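How to Fold a T-Shirt So the Wrinkles Stay Out
By Veronika Thaler
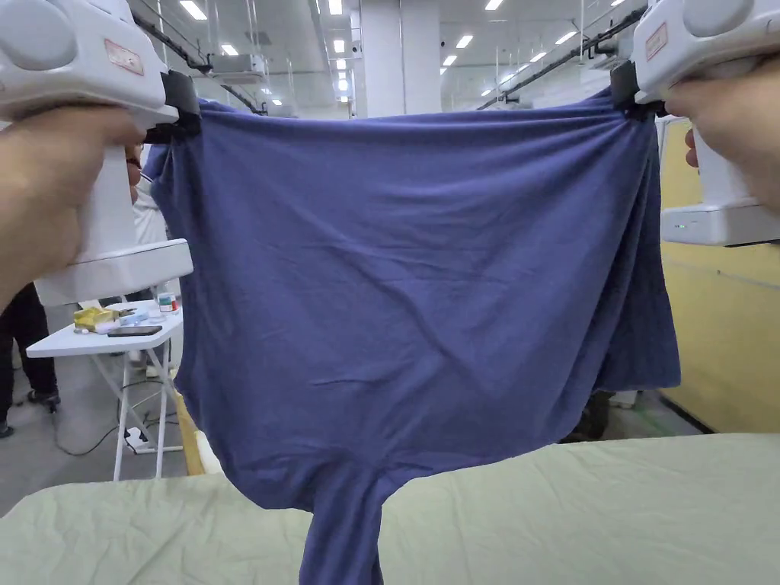 Pratum Home Notes, Issue 32, page 6

Soft knit shirts crease easily, and a dark one shows every line. Most of the work is done before the first fold, while the shirt is still in the air.

Find two corners along the same edge and hold one in each hand. Pull your hands apart until the top edge is taut. The rest will sag and a sleeve or the hem may hang down in a twist. Give the shirt 2 or 3 short shakes to let it drop. If it stays bunched, lay the shirt down and pull that part out by hand.

Work over a padded table with a cloth on it. A bare tabletop will do, but knit slides on it. Pull the cloth smooth first -- ridges underneath make the shirt hard to flatten.

Lower the hanging edge first, then bring your hands toward you and let the shirt settle. Turn it front side down. Smooth from the center out to the sides with a flat palm, and straighten both sleeves.

Fold one side in to the middle, then lay its sleeve back along the fold. Do the same on the other side. Bring the hem up to just below the collar and fold once more.

For a drawer, stop there. For a narrow shelf, fold in thirds from the hem instead. Heavy cotton shirts hold this shape well. Thin ones should go on top of the stack.

Next issue: fitted sheets, by Tatu Lema.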